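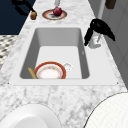 How often do the cameras on the Skorndale kitchen cell need rechecking?

After every rebuild of the scene, and again whenever someone touches the arm's base offset, even by a hair. The stored poses don't follow the base on their own. I've put that on the front page of the setup notes in capitals, for what it's worth.

November, after lunch

Right, so the job was getting Skorndale back on its feet after the move to the new Drikport build. It's our simulated kitchen, for anyone at Prurnton picking this notebook up cold, and it's been limping along on the old build since winter. The load itself went fine (a pleasant surprise!) but the arm came up with its home pose a bit off and the wrist camera pointing somewhere I didn't ask for.

Spent the first hour blaming the arm file. Wrong tree. The arm file was untouched, and what had changed was the order the mounts get attached in, so the wrist camera was picking up its parent before the base had finished settling. I swapped the two lines in the startup list and the home pose came good straight away. The camera didn't, quite, so I went on to the reference views.
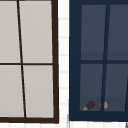
Brown frame left, navy frame right, eggplant low behind the dark glass.

For the check I park the arm, let the physics settle for 58 steps and save a view, then nudge the mount and save another. Tedious, but I'd sooner do it by hand than trust the auto-align script, which has a soft spot for tile grout and will happily lock on one row too high. Big frame corners are much better to line up on. The tiles are too much like each other.

Seed was 861 for the first lot. I then ran 987 as well, mostly to see if the load order was still playing up, and it behaved both times. Good enough for me to leave the startup list alone and stop fiddling.
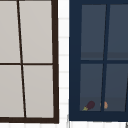
While I was in there I had a look at the gripper too. The Ouazzani finger model has always had its collision shapes a touch fat, and under the new build that means it thinks it's touching the sink rim when there's still daylight under it. I shrank both finger shapes, re-ran the approach over the basin and got no false contacts. The pads still chatter a bit on anything round. I tried bumping the friction and it made no odds, so that's back at the default - please leave it there until I've had a proper go at the damping.

Renders are slower than they were, almost 2 seconds a view with the good lighting on. I turned shadows down for the checks and put them back up afterwards. If you find them off, that's my fault, it's the third toggle in the Drikport panel and the colour of the little light tells you nothing.

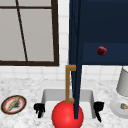
The other thing on my list was the reset routine, which puts the loose items back where they started. It works, but it fires before the arm is clear if you hit it mid-move, and then you get a lovely slow-motion shove across the bench. I've added a wait on the home pose. It's a crude wait, it just polls, and somebody with more patience than me can write the tidy version.

Still to do:
Damping on the finger pads
Fresh backup of the mount poses, old ones are in the wrong folder
Take auto-align out of the startup list altogether
Try the overnight run with the new reset and read the log before clearing it

Left it parked at home with the gripper open, both seeds saved under the Skorndale folder.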